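FOR IMMEDIATE RELEASE
4 December 2025

Anari dinnerware comes home to Fleltach

Hi everyone, Farzana Kanagaratnam here from Bruduneo, and I've been busting to send this one out! Our new dinnerware range, Anari, goes on sale today at our Fleltach shop and on our website.

If you've eaten with us at any of the long-table suppers, you'll know I've been grumbling about plates for years (too small, too fussy, gravy over the side). So last May I rang Detlef Lindemann, who has been throwing pots since before I could hold a fork, and asked him to help me draw up something generous. He said yes before I'd finished asking, bless him.

Anari has 14 pieces, from a tiny salt dish up to a serving platter that will hold a whole roast chook and the veg. My favourite is the big dinner plate, with a wide rim you can grab properly and enough of a dip in the middle for a decent curry. Conceição Baptista mixed the glazes, and we went back and forth over the colour of the white for longer than I'd like to admit.

We've made 2,818 pieces in the first run. Everything can go in the dishwasher, and we'll replace up to 2 chipped pieces per set in the first year, no arguments.
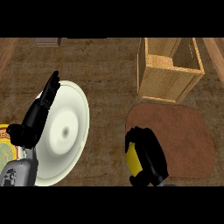

A large round white plate, computer-rendered image.

Magnus Cowie is cooking at the shop for the launch, and Ó Dubhghaill are bringing the bread. Come hungry! You're welcome to pick things up, stack them, and tell us which bowl you'd steal.

Stockists wanting a price list should ask for Fergal Ó Flaithearta at the Fleltach shop. For interviews or sample plates, ask for me, and leave a message if I'm out the back packing orders.

ENDS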